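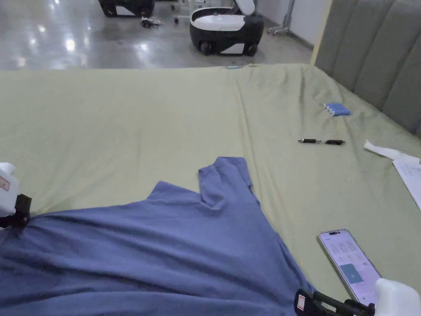

Penry grippers: shirts next, then sheets

Shuk-fan Tsao and Rhydian Parry have finished the second pair of Penry hand-held grippers in the Clurnholm shared workshop. The first pair dropped thin cloth as soon as you pulled on it. The new jaws close flatter at the tip and hold a fold of T-shirt well enough to work with.

Most of the build time went into the fingers. Rhydian cut 17 versions before settling on the curved shape, and the screws at the joints now come out with one driver. Total parts cost for the pair was 42 dollars, not counting the housings, which were printed from leftover white stock. 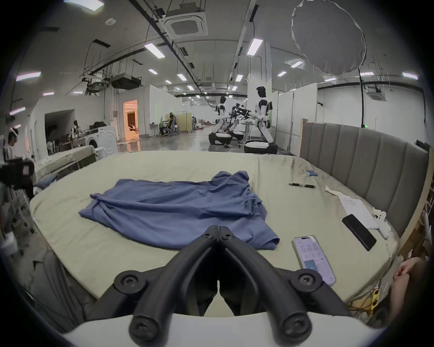
Fingers closed to a V over the blue shirt, bed two.

Folding is done on a made-up bed – a table is too hard and too smooth to tell you much. Two grippers take the shirt from opposite sides. Sleeves are still the slow part. They turn under, and it is easy to pick up two layers when you want one. Shuk-fan is keeping notes on this and would like more people to try it, left-handers included.

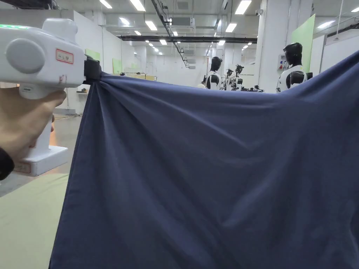 Photo: Rhydian Parry, Clurnholm workshop

Larger pieces of cloth need a different grip. Pinch the corner and let the rest hang, and keep the handle upright or your wrist will get tired. The spring is a Merkex part rated for 2,000 closings. We have a few spares in the drawer under the drill press; please write it down if you take one.

Bed sheets are planned for April. The drawings and parts list for the pair are in the workshop binder, page 46. The older jaws are free to anyone who wants them for another project.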